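September, Wednesday, morning

Continued with the property tax comparison for the Oltis district. The draft tariff from the city is now in our folder, the new one with the 2 annexes. I read it two times and I still do not understand how the business surcharge is calculated for a shop that shares a building with a dwelling. Annex 1 says by floor area, annex 2 says by declared use. I wrote to the assessor's office to ask which one is valid.

Entered 15 parcels by hand from the printed list. Three of them have no land class written, so I left the cell empty and marked it yellow. Please do not fill it with the average, we did this in spring and later had to search for the mistake.

The Workis export works again, but it changes the decimal comma into a point only in the first column. Check the totals before you copy them.
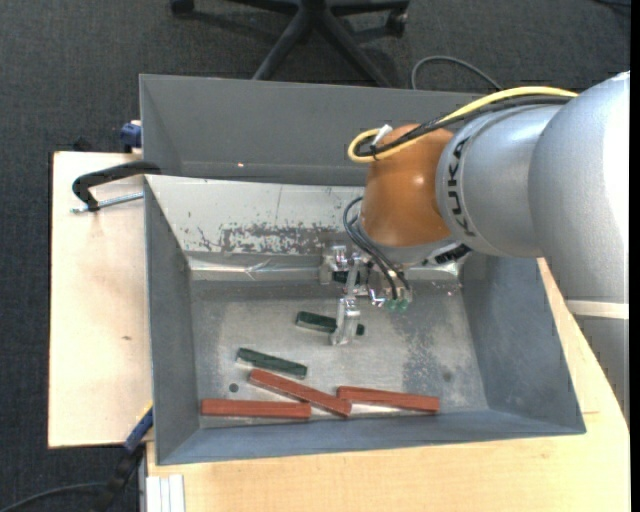
KUKA arm reaching into the gray bin, light wooden tabletop.

14:20 – Ran the comparison with the old rates and the new rates. For the small dwellings on Han street the increase is bigger than I expected, but I suspect the penalty for late payment is counted twice in my sheet. I will not send any number to Preltico before this is clear.

Also the question of tenants. The ordinance speaks only of owners, and our table has a column "paid by tenant" which comes from the survey. I think these should stay in separate sheets.

To do:
– repeat the run without penalties
– ask for the missing land classes
– date of the public hearing, still not on the city website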